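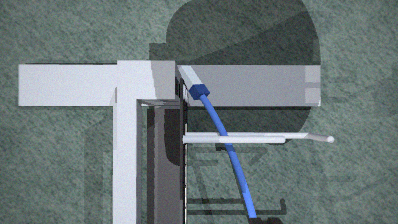
Pale T-shape and round shadow on a speckled grey-green ground. Computer rendering.

Call for participants: what people eat on night shifts

The Jusex study is looking for adults in Girerley and the nearby villages who work nights, to keep a food and sleep diary for three weeks. You do not need to be on a diet or want to change how you eat. We are interested in ordinary meals at odd hours, including the ones that come out of a vending machine.

The study is run from the Yordanov Centre in Girerley, with a partner group in Vindutberg using the same diary in translation. We need 176 people for the Girerley part. Places are filled in the order that completed forms reach us.

Closing date for forms: 02/08/2019

Why we are doing this

Most advice on eating and sleeping is written for people who have breakfast in the morning and go to bed at night. Someone who gets in at seven and has to decide whether to have cereal or a roast dinner will find little in it that fits. A small trial run of the diary in February told us that people on nights skip meals far more on some shifts than on others, but it was too small to say which shifts or why. The full study should give us a better answer.

Who can take part

You can apply if you:
are 18 or over
work at least two night shifts a week, or a block of nights at least once a month
have been on this pattern for three months or more
can write short diary entries in English, on paper or on a phone

A night shift means any shift with at least three hours of work between midnight and 6am. Bakery, warehouse, care, cleaning, hospital, security, driving and factory work all count, and so does paid sleeping-in duty if you are usually woken. Agency and zero-hours workers are welcome. If your rota changes at short notice, apply anyway and tell us on the form.

Please do not apply if you are pregnant, if you are being treated for an eating disorder, or if you have been told by a doctor to follow a set meal plan. Diabetes managed by tablets or diet is fine. If you use insulin, please ring before filling in the form.

Two people from the same household can both take part, but each needs a separate form and a separate diary.

What you will be asked to do

First visit. You come to the Yordanov Centre for an hour. We go through the consent form, measure your height and weight, and show you how to fill in the diary. Visits can be booked from 8am so that you can come straight from work, or in the late afternoon.

Diary. For three weeks you write down what you eat and drink, when, and where you were. You also note when you went to bed and when you got up. Most people in the trial run did this in short bursts at break time. Weighing food is not needed – a mug, a slice or a handful will do. Days off are included.

Phone call. Halfway through, one of the team rings you at a time you have chosen to see how the diary is going. It should take ten minutes. We will not ring during the day without agreeing it first.

Second visit. You return the diary and talk through it with a researcher. This takes an hour and a half, and is sound recorded if you agree. You can say no to the recording and still take part.

No blood is taken and there are no tablets, drinks or supplements to try.

Payment and travel

You will receive a shopping voucher at each visit. Bus and train fares are paid back on the day if you bring the ticket, and there is free parking behind the building. We cannot pay for taxis unless this has been agreed beforehand. Vouchers may affect some benefits, so please check if you are unsure.

Your information

Your diary carries a number instead of your name. We do not contact your employer and will not tell them that you have taken part. Nothing we publish will name a workplace. Recordings are wiped once they have been typed up and checked.

You may leave the study at any point without giving a reason. If you leave after the first visit you keep the first voucher. Tell us whether you want your diary pages destroyed or are happy for us to use what you had written so far.

The study is not a health check and we cannot give medical advice. If your diary raises something that worries you, please see your own GP.

How to apply

Forms are available from the front desk at the Yordanov Centre, or we can post one to you. The form is two pages long. Please fill in the shift pattern section as fully as you can, with a copy of your last rota if you have one to hand.

Return it to the desk, or post it to:
Jusex Study
Room 213
Yordanov Centre
Girerley

You will hear from us within ten working days. If the places are full we will ask whether you want to go on the reserve list.

Getting here

The centre is a short walk from Girerley bus station. Room 213 is on the second floor and there is a lift. The side door is the one open before 9am – press the bell marked Research. Children can come with you to either visit, but we have no one to look after them.

Large print forms and diaries can be had on request. If you would like to give your diary entries by voice message, write this in the box at the end of the form and we will ring to set it up.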